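Phones and Cases on the Marble Top

Gallery by Brittany McIntyre for Kowalchuk

We keep over 200 phones and cases at Kowalchuk for handling and fitting work. The marble top is dark brown — the patterned wallpaper is the same as last year.

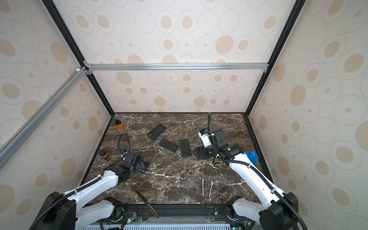
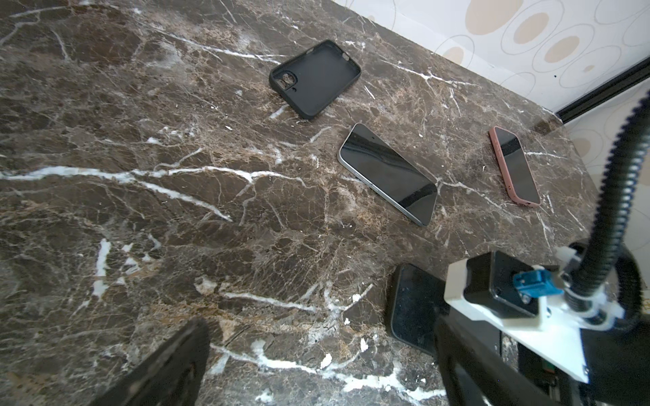
Second picture: empty black case, open side up, with a silver-gray phone and one in pink nearby. Screens off.

More sets are listed under Olusitz and Tritbridge. For larger copies, ask Dwight Petrenko.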